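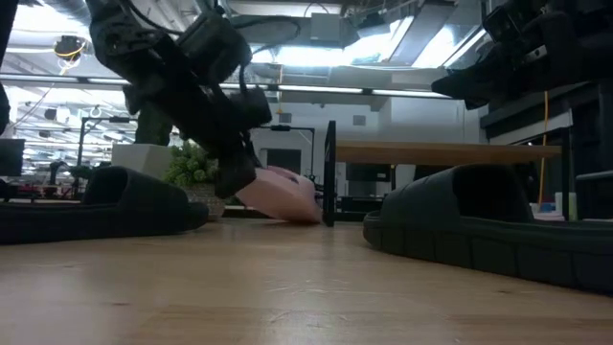 We've just wrapped up the first public round of Jaltomico, our side-by-side trial of robot fingers, and I'm thrilled to finally be able to talk about it! My name is Asmaa Abdelaziz, I run the bench tests at Endell, and for months my working life has been shoes. Slides, mostly. We wanted to know which of two finger designs, the pointy Wiser or the wider Gouveia, does a better job of picking up soft everyday stuff and putting it where it belongs. A slide sounds easy until one ends up on its side, like the pink one with the gripper pushed up against it and its far end tipping up. The sole is soft, the strap gives, and a tiny bit too much push from the arm sends the whole thing skating off across the wood.

ENDELL RELEASES FIRST JALTOMICO GRIPPER RESULTS
May 30, 2018

So, the numbers. We ran 955 attempts across both finger designs, and 593 of them finished with the item where we wanted it. I know that doesn't sound like a victory lap, but we picked a hard job on purpose and we didn't throw out the ugly runs (I was tempted, especially in the first week). A good grab that ended in a bad drop went down as a miss. So did any run where somebody had to reach in and help.

The Wiser fingers were the favourites going in. They get into narrow spaces beautifully, and on a strap they are a joy to watch. Where they let us down was on the sole, and 104 of our misses were plain old slips, with the tips sliding along the edge and closing on nothing. The Gouveia fingers hold on better once they have something, but they're bulky, and they kept nudging the neighbouring shoe on the way in. I'd love to give you one winner. What I've got is a favourite for each job, and a strong feeling that the next set we cut should borrow a bit from both.

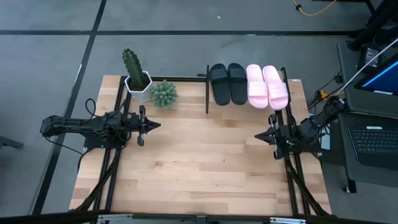
The Jaltomico table, with an arm on either side and both pairs of slides in the rack.

A few people have asked why we bothered with two arms if it's the fingers we were testing. Fair question! Some jobs are miserable with one hand. Getting a slide to stand on edge in a rack is much easier if you can pass it across and come at it from the other side, and we wanted to see how each design coped with a handover. The arms face each other over the table so they can both get to the middle, and the rack goes along the far edge beside the plants. I'm very fond of the cactus. It has no role in the scoring, but it does make you think twice about a sloppy path.

The controller settings stayed the same for both designs. Same speed, same closing force, same starting poses. My colleague Henrique Brandão was strict about that, even when I came to him with what I thought was a very reasonable request to slow the Wiser runs down a touch. "If you tune it for one, you've stopped comparing," he told me, and he was right, and I've told him so in writing.

He also talked me into taking the close-up cameras seriously. I'd been happy with the fixed view from beside the table, where you get the whole picture and can follow both arms. But from out there a good grip and a lucky one look very much alike. 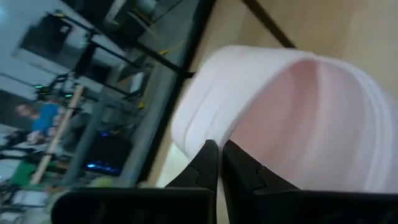
Reading time: 4 minutes

Close up, you're looking at the fingertips and whatever is between them, in this case a soft pink and white bit of fabric with the two tips coming together on its lower edge. The room goes sideways, so you learn to ignore everything behind the gripper. It took me a few days to stop tilting my head! Now I check that view first. You can judge how much edge the fingers have got, and whether one is about to fold the material under instead of holding it, and that's the sort of thing we'd been arguing over from the side view without ever settling it.

Fabric wasn't in our original plan from January, by the way. We added it when the slides started to feel too familiar, and it has shaken up the rankings more than I expected. Fingers that are lovely on a firm strap can be all thumbs with something floppy. We don't have enough fabric runs to publish a separate score, so I'm going to hold off on that one.

What we are publishing is the full run log, the finger drawings and 40 pages of test notes, including the bits where we changed our minds. If you work with small arms and would like to try the same job on your own bench, please do, and tell us how it went. I'd be especially keen to hear from anyone who gets a different result on the soles.

The second round uses the same table and the same rack, with new fingertips on the Wiser and a slimmer Gouveia. Henrique is already drawing them up. Media and anyone who'd like a copy of the notes can contact me, Asmaa Abdelaziz, through the Endell front desk.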